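Print this page | E-mail this page

Bathroom Tips from a Robot Demonstration

Furnlow held an open day in June at the Quintela building, and one part of it was a robot picking up towels in a small bathroom. I went for the robot and came home with a page of notes on bathrooms. Most of what slows a machine down in a tight room also slows down a person who has a bad back, wears bifocals or is carrying a child on one hip.

The demonstration ran 90 minutes. Visitors stood in the hall and took turns at the doorway, so nobody saw all of it. Tellis was running the session and took questions between attempts. These are the tips I would pass on.

Clear the floor first. Before the start, Tellis went through the room and moved out a bath mat, a scale and a bottle of cleaner. Do the same before you mop or collect laundry. Set everything outside the door in one trip and bring it back in one trip.

Give the towels one place to land. The job was set up so that every towel had the same destination, a red wire basket on the floor. In a house where towels end up on the doorknob, the hamper lid and the edge of the tub, somebody spends time every day deciding where they go. One basket settles it. Wire is a good choice for a bathroom – air gets through, and you can see from the door whether it needs emptying.

Keep the basket beside the shower. A towel that has to cross the room will drip across the room. If the basket has to live somewhere else, move it over for the shower and put it back afterward.

Hang a towel with even ends. A towel thrown over a rail with one long side and one short side will slide off toward the long side. Pull the ends level and spread the fold as wide as the rail allows. It will dry sooner too.
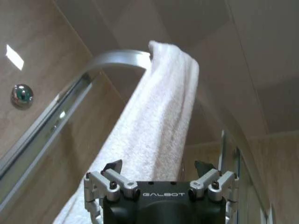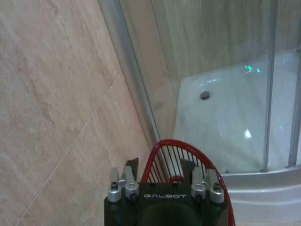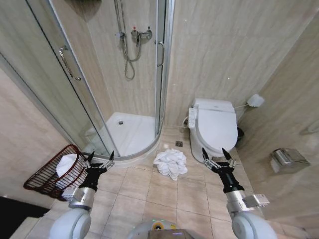
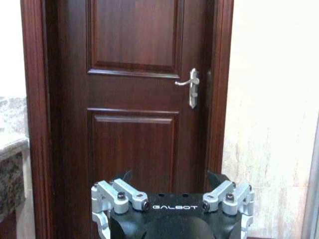 Matilde Mota asked why anyone would start with towels when a plate or a cup holds its shape and ought to be easier to pick up. Tellis said that was the reason for choosing them. A cup is the same cup every time. A towel is a different shape each time you drop it, and if the robot is going to be any use in a house it will have to deal with cloth. Matilde said her own trouble was the reverse, she breaks cups and has never once damaged a towel.

That exchange led to the tip I have used most since. When you pick up a towel from the floor, take it by one corner or by a folded edge, lift it clear, and let it hang before you do anything else with it. Gathering it up from the middle gives you a ball, and the ball has to be undone before it can be hung or folded.

A few more, in no special order.

Fold for the basket you have. Clean towels stored in a round or oval basket do better folded in three the long way and then rolled or folded in half. Square folds leave empty corners and tip over when you take the top one.

Don't hang heavy things on a shower rail. A hand towel or a bath towel is fine on most of them. A wet robe or a pair of jeans will pull at the fittings over time. If yours has started to move when you lean on it, tighten the screws before you use it as a towel bar again.

Lift floor drain covers once a month. Lint from towels collects there along with the hair. Use an old toothbrush and rinse with a kettle of hot tap water. Boiling water is hard on some plastic pipe.

Wipe chrome with the towel that is on its way to the wash. It is already damp and it costs you nothing. Do the handles and the mixer, then drop the towel in the basket. Never use a towel that has been on the floor, since grit will scratch.

Check that the door opens all the way. Lever handles are easier than knobs when your hands are full – you can push one down with an elbow. If a hook or a basket behind the door keeps it from opening fully, move the hook or basket.

Work from the back of the room toward the door. Ama had written this on the handout and it is the oldest rule in housekeeping, but I still catch myself doing it the other way and walking back across a clean floor.

The robot was slower than I am, and it stopped between moves long enough for people to start talking. I did not mind. Watching a chore done that slowly is a good way to notice the steps in it. Furnlow says there will be another open day at Quintela, with kitchens next, and I will add to this page if I get to it.

Print this page | E-mail this page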